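Collecting demos with two arms: what's your reset routine?

lostness_dev
Posted Sunday, 9:40 pm

Hi all! Long-time reader, first real post. We're building up a set of teleoperated demos for a tabletop tidying policy and I'm having way more fun with it than I expected. We got to 262 episodes this week. The task is simple to say out loud: pick things up off the table and put them where the spoken instruction says. Soft stuff, hard stuff, see-through stuff, all mixed together.

My question is about resets. Right now whoever is driving also rearranges the table between episodes, and I've started to notice we all have favorite spots. I keep tipping the mug over with its handle to the right. My coworker always puts the tote bag on the left half. When I plotted the start positions it looked like a map of our habits (kind of cool to see, kind of worrying).

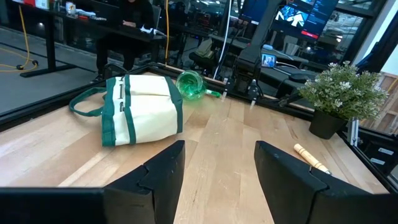 So I wrote a little script that spits out a random layout card before every episode: which objects, which zone, standing or lying down. It adds maybe a minute each time. Is that worth it, or am I overthinking this? We have time for 200 more episodes before we train again.

vlcek_arms
Reply #1

Worth it, do it! We had the same thing with a cup task. Policy looked amazing in our hands and then a visitor set the cup down near the back rail and the arm went to the usual spot and closed on air. I watched it do that 13 times in a row with the cup in plain sight.

Also love that you've got a tote bag in there. Cloth is so much harder than people think. Are you grabbing it by the strap or the body?

lostness_dev
Reply #2

Strap when it's looped out on the wood, body when it isn't. Should I split those into two separate tasks?

vlcek_arms
Reply #3

I'd keep them together and tag the grasp in the notes. You can always split later.

Nedis
Reply #4

Going to disagree a bit on the layout cards. Fully random layouts gave us a lot of piles no person would ever leave on a table, and drivers got slow and hesitant trying to work around them. Those pauses end up in the data too. We got better results from 55 clean, confident demos than from a much bigger batch of awkward ones. I'd let people set the table naturally but swap who does it, so the driver never resets their own episode.

vlcek_arms
Reply #5

Swapping people just averages two sets of habits. You still never see the corners.

Nedis
Reply #6

Fine, then do corners on purpose, one block of them. I still don't want a card telling me to stand a floppy bag upright.

lostness_dev
Reply #7

Ha, it did give me that card on Friday. I spent ages on it and the bag won. OK, bags are getting taken off the "standing" list tonight.

Ultan Ó Súilleabháin
Reply #8

Nice thread. Has anyone looked at how the green glass mug does compared with the opaque things? Clear objects change so much with the light. We run the same layout once in the morning and once after dark, and the wrist view of a glass looks like two different objects. If you only record in the afternoon I'd spread your 200 out over the day before worrying about anything else.

lostness_dev
Reply #9

Oh, that's a great point. Nearly everything we have is from after lunch! I'll move one block to 8 am and see who forgives me.

Nedis
Reply #10

Agree with Ultan. Log the time of day with each episode too, it's free.

Veken
Reply #11

Do you throw out failed grasps or keep them? We keep the ones where the driver recovers and drop the rest.

lostness_dev
Reply #12

Same, recoveries stay in. Plan for now: layout cards for half the blocks, swapped resets for the other half, plus the morning block. I'll train on each half separately and post both sets of results, in April if the cluster queue is kind.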